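Likholm Mattress Topper, Two Months In

I bought the Likholm topper in September for a guest bed with an old mattress that had gone hard. It cost less than the Lollovo, and the store in Gumbridge had it in stock.

It comes rolled in plastic and weighs 11 pounds. The smell was strong at first and took almost 20 hours to clear with the window open.
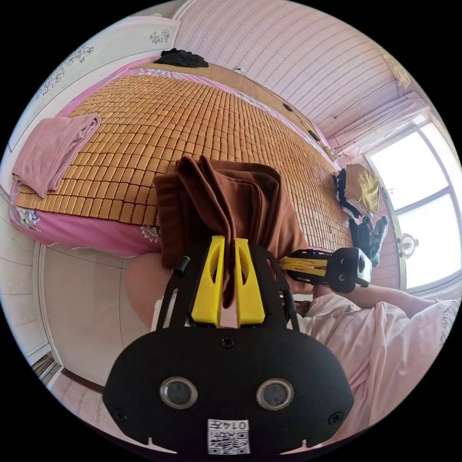

Firmness is medium. I sleep on my side and my shoulder stopped aching after the first week. Heavier sleepers may want the thicker version. The corner straps are the weak point. They are thin, and one slipped off whenever I changed the sheets.

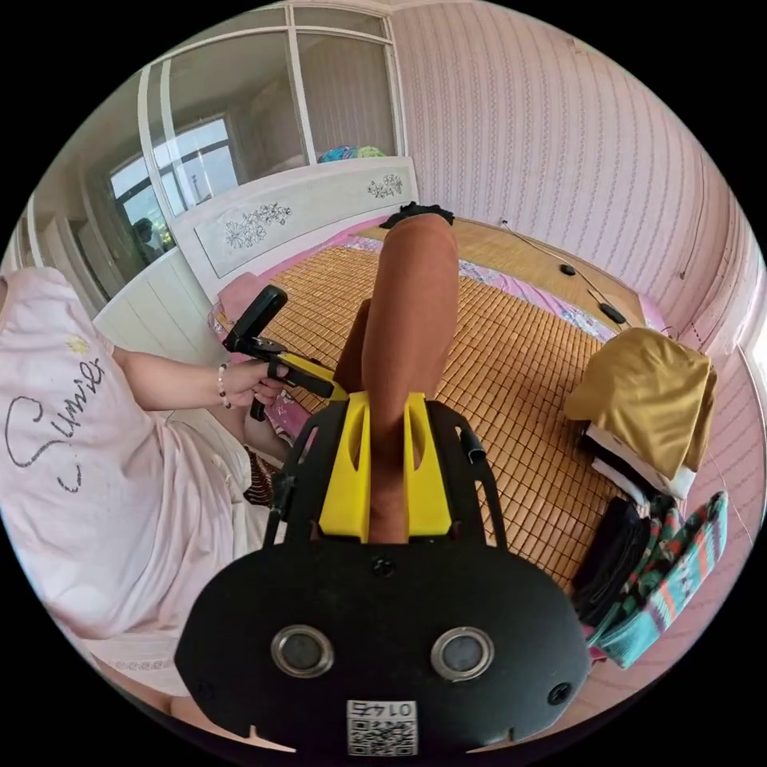 The cover unzips on three sides and washes at 40 degrees. Mine came out the same size, but getting it back on takes patience. The foam itself can't be washed, so use a protector.

I would buy it again for a spare room. For every night I'd pay more and get the Kadlec.

Related reviews
Kadlec Wool Topper
Lollovo Foam Pillow
Fitted Sheets for Deep Mattresses

Contact | Copyright | Back to top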